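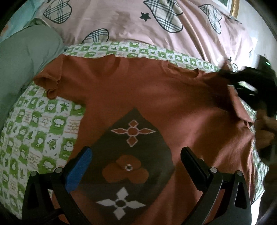 How many more folding examples does the model need before the next training run? The target is 1,000 accepted recordings, and 155 are still outstanding.

Progress report to Zudier, household fabric work package
Prepared by Eirlys Wynne, Prumano
13 June 2019

1. Collection

Recording of garment handling continued through May in private homes, using the hand-held gripper. Work is done on beds, with whatever bedding the household normally uses. The protocol asks only that the garment be laid out front side up and that the person keep the tool hand moving at a steady pace. Patterned sheets are accepted. An earlier draft of the protocol excluded them, and the exclusion was removed after the April review because it would have ruled out most of the homes on the list.

Short-sleeved shirts make up the largest share of the set. Printed shirts are tagged separately from plain ones. The fold line on a printed shirt often crosses the print, and we want to be able to check later whether the model is using the print as a landmark in place of the hem and the sleeves. The tag is entered by the reviewer and not by the person recording.

Two-handed episodes, in which the free hand holds or straightens the fabric, are now kept. They were discarded in the first round. Each one carries a flag so that training can be run with and without them. Hair, sleeves or fingers passing in front of the garment are also no longer grounds for rejection, provided the gripper fingers can be seen when they close.

2. Review and rejections

Review rejected 71 recordings in this period. The main causes were:

- tool tracking lost during fast turns of the wrist
- recording stopped before the last fold was released
- garment off the bed at the start

Tracking loss is the most expensive of these, as the fault does not show up until the recording is processed. Rakeo has supplied a revised version of the tracking software. It has been installed on one of the two tools – the second will be updated once the current batch is closed, so that no batch mixes versions.

Rejected recordings are retained for 26 weeks and then deleted, as agreed in the data plan.

3. Labeling

Start and end points of each fold are marked by hand. Agreement between reviewers is good on the end point and poor on the start point, mainly where the person smooths the fabric before gripping it. A written rule has been added: the fold starts when the fingers close on fabric for the last time before the lift. Recordings labeled under the old wording will be relabeled.

4. Open items

The transfer to Prokopenko for the training run is waiting on a signed storage agreement. The draft is with their legal office. No data has left our server.

Long-sleeved garments are underrepresented. We propose to give the remaining home visits to these and to close short-sleeved collection early. Approval is requested by return, as the visit schedule has to be confirmed with the households.

No change to the budget is requested for this period.

Contact: Eirlys Wynne, Prumano | © 2019 Prumano | Back to top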